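Fórum Saúde Pública Municipal de Clundale
Tópico: Reorganização das salas de vacinação contra a gripe
Respostas: 7

Secretaria_Moderação
Prezados participantes,
A Direção dos Serviços de Saúde de Clundale submete à apreciação dos profissionais a proposta de concentrar a vacinação sazonal contra a gripe na unidade de Jilmont, com encerramento da sala de Plungate a partir de fevereiro. Na última semana foram administradas 288 doses em Jilmont e 176 em Plungate. Solicita-se que as contribuições se limitem ao objeto da consulta.

enf_plungate
Senhores moderadores,
Manifesto discordância quanto ao encerramento. A população atendida em Plungate é maioritariamente idosa e depende de uma única carreira de autocarro para chegar a Jilmont. As 176 doses referidas correspondem a uma semana em que a sala funcionou apenas três dias, por falta de pessoal. A comparação entre as duas unidades carece, portanto, de correção.

Harish Pant
Subscrevo em parte a observação anterior. Convém, todavia, recordar que o frigorífico de Plungate registou dois desvios de temperatura desde o início da campanha, ambos comunicados por escrito. Manter a sala aberta sem substituir o equipamento não me parece defensável.

enf_plungate
O pedido de substituição foi entregue em outubro e continua sem despacho. Não se pode invocar contra a unidade uma falha que a própria unidade comunicou.

Secretaria_Moderação
Confirma-se a receção do pedido. O processo encontra-se na divisão de aprovisionamento.

Lalit Vashisht
Na qualidade de responsável pela logística, esclareço que a entrega de um frigorífico novo não ocorrerá antes do fim de fevereiro. Proponho uma solução intermédia – transporte diário das doses a partir de Jilmont, em mala térmica com registador, e devolução das não utilizadas ao fim do turno. O procedimento já foi adotado em Kanaujia no inverno passado. 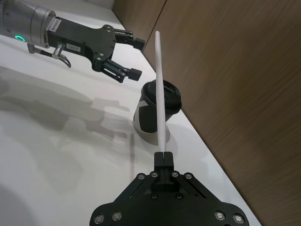

Resposta n.º 5
utente_kanaujia
Com o devido respeito, a experiência de Kanaujia não decorreu como se afirma. Em duas manhãs as doses chegaram depois das onze horas e os utentes foram mandados regressar no dia seguinte. Alguns não regressaram. Se o modelo vier a ser repetido, deverá constar do regulamento uma hora-limite de entrega e um contacto telefónico para informação ao público.

Resposta n.º 6
Lalit Vashisht
Reconheço os dois atrasos, motivados pela avaria da viatura. Nos restantes dias o horário foi cumprido. Aceito a inclusão de uma hora-limite, que sugiro fixar nas oito e trinta.

Resposta n.º 7
Harish Pant
Nessas condições retiro a minha objeção, desde que os registos de temperatura sejam arquivados em ambas as unidades. Continuo a entender que a marcação prévia deveria ser obrigatória em Plungate, para evitar desperdício de frascos abertos.

enf_plungate
Quanto à marcação obrigatória, mantenho a discordância. Muitos utentes comparecem sem telefone e sem acompanhante. Peço que este ponto seja votado em separado.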